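Bonjour à tous, je fais mon sirop d'orange maison depuis novembre et je voudrais le garder en petites bouteilles de soda récupérées. Ça tient combien de temps au frigo ?

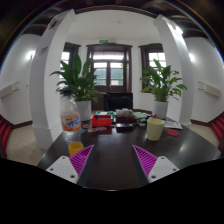
## Rusier

Chez moi, 6 semaines avec 265 g de sucre par bouteille, jamais eu de souci ! Par contre je remplis presque à ras bord, sinon ça tourne plus vite (enfin je trouve).

## Brillavar

Pas d'accord, moi c'est 2 semaines max, et surtout pas de sirop bouillant dans du plastique, ça se déforme. Prends du verre si tu peux, ou congèle en glaçons.
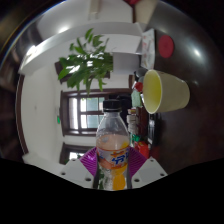
*Bouteille à étiquette orange et blanche, bouchon noir.*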